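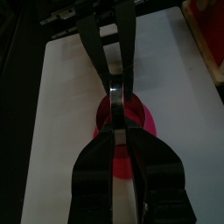
Biscuits for the June supper

May 10, 2024

The June supper is back on, and the kitchen at Verkness Hall is ours for the whole afternoon. Janaína Trindade is running the biscuit table again. Last year we ran out before the second seating, so the plan this time is to bake in two rounds and keep the second batch of dough in the cold room until the first trays come out.

We need bakers. If you have made biscuits before, good. If you have not, come anyway and someone will put you next to a person who has. Sign up on the sheet by the hall office or tell Janaína directly. Boonmee Panyasiri has the oven timetable and would like to hear from anyone who can only stay for part of the afternoon.

The recipe is the one we have used for years, with one change. We are cutting back the baking powder a little after several people said they could taste it. Achilleas Theodorakopoulos baked both versions at home and brought them to the last planning meeting. Most of us could not tell which had risen more, but the new one tasted better with the ham.

Some notes for those baking at home first to practice:

Keep the butter cold. Cut it into cubes the night before and leave it in the fridge. Work it into the flour with your fingertips or a pastry blender until the biggest bits are the size of peas. Stop there. Larger lumps are fine and smaller ones make a drier biscuit.

Add the buttermilk all at once and stir with a fork. The dough will look ragged and a bit too wet. Turn it out on a floured counter, pat it flat, fold it in half, and pat it flat again. Do that two or three more times. A rolling pin is all right if you prefer one, but go lightly.

Pat the dough to an inch thick before cutting. This is where most of last year's trouble came from. Several trays were cut from dough closer to half an inch, and those biscuits came out flat and hard at the edges by the time the thick ones next to them were done.

Flour the cutter between cuts and press straight down. Set the biscuits on the tray so their sides just touch. Gather the scraps gently, press them together once, and cut again. The scrap biscuits will be lumpy. We serve those too, and they go first.

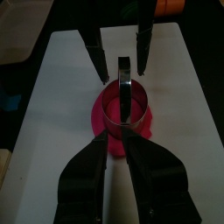 Why shouldn't I twist the cutter?

Twisting smears the cut edge and can seal the layers together, so the biscuit rises unevenly and often leans to one side. Push down firmly, lift straight up, and if the dough sticks, dip the cutter in flour before the next one.

If you don't own a cutter, a sharp knife and square biscuits work just as well. Square ones leave hardly any scraps, and Xuân Khổng has been arguing for them since before the hall had its new ovens. The supper will have round ones, mainly so they fit the baskets.

Freezing ahead

Anyone who can't come in June can still help by freezing a batch. Cut the biscuits, freeze them unbaked on a tray until hard, then move them to a bag. Write the date and your name on the bag. The hall freezer will be cleared for us 48 hours before the supper, so please hold on to them until then. Frozen biscuits go into the oven as they are and need a few extra minutes.

Please leave out cheese, herbs and anything else extra. We get asked every year whether the biscuits are plain, and it is easier when the answer is the same for every basket.

Supplies

Flour, butter and buttermilk are being bought in bulk and will be at the hall, so there is no need to bring your own. Baking trays are short. If you can lend one, put tape on the bottom with your name. Aprons and dish towels would also be useful. Taner Canpolat is collecting the trays and can pick up from your house if you call ahead.

Tickets for the supper are at the hall office and at the front counter of Kontogiannis. Children under five eat free. There are two seatings again, and the early one usually fills up first.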